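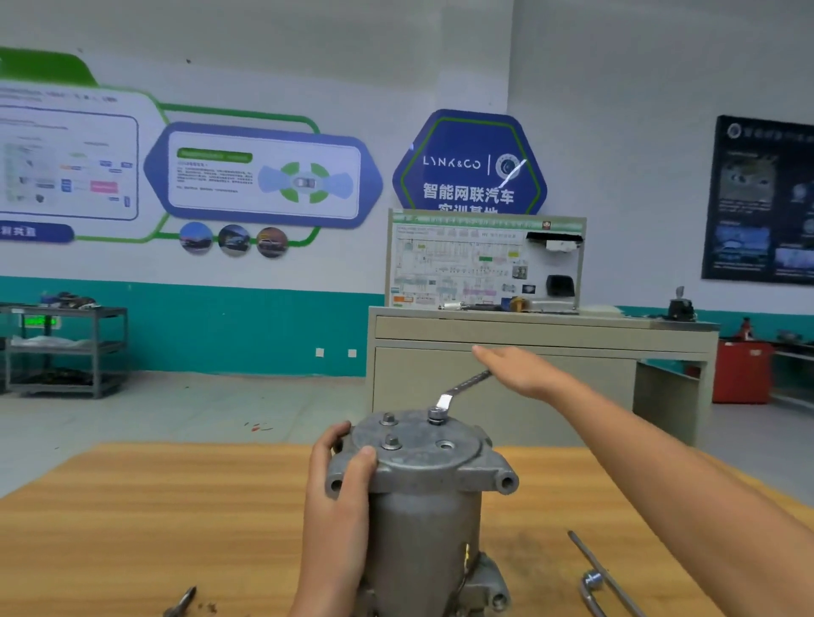 Puspita Pangaribuan objected to rule 4 of my draft. Her point was that "tool in use" has to end when the hand leaves the tool, and that any other definition leaves the annotator guessing at intent.

I held the same view until July. I've since changed the rule, and the reasoning is long enough that I'm putting it here instead of in the Dokaver comment thread.

The draft covers segment labels for two-handed bench work, the kind we use to train manipulation policies. Rule 4 used to have two states for a hand tool, held and not held. A wrench lying on the bench and a wrench still sitting on a bolt head with no hand on it both came out as "not held." For the policy these are different situations. The first needs an approach and a grasp, then alignment with the fastener. The second needs only the grasp, and if the other hand lets go of the workpiece in between, the tool may drop.

We relabeled 110 segments under the old rule with two annotators working separately. They disagreed on 29. Most of the disagreements were at the point where a hand had come off a tool that was still on the fastener. One annotator closed the segment there and the other kept it open until the tool was lifted away. Both readings were allowed by the text, so the fault is in the text.

The revised rule 4:

4.1 Tool state is recorded separately from hand state.
4.2 Tool state is one of: stowed, free, held, engaged. "Engaged" means in contact with the fastener in working position, with or without a hand on it.
4.3 The supporting hand gets its own label. If it is bracing the part, mark "stabilize," even if it doesn't move for the whole segment.
4.4 A reaching hand is labeled "reach." Do not name the target until contact.
4.5 Other tools on the bench are labeled only if touched within the episode.

4.4 answers Puspita's worry about intent. An open hand moving across a bench could be going for anything, and annotators tend to fill in the target from the later footage. The label should hold up on the evidence available at that timestamp.

Some 30 of the old segments need to be split under 4.2. Marti can do the split automatically where hand contact is already marked. The remainder is manual. Files exported from Sosine before the change keep the old two-state field, and I'd advise against mapping it forward, as "not held" can't be resolved without going back to the video.

Still open: whether a socket left on a bolt after the ratchet comes off counts as engaged. I lean yes.

Filed under: Annotation, Manipulation, Drafts
Search this blog
Home Notes Archive About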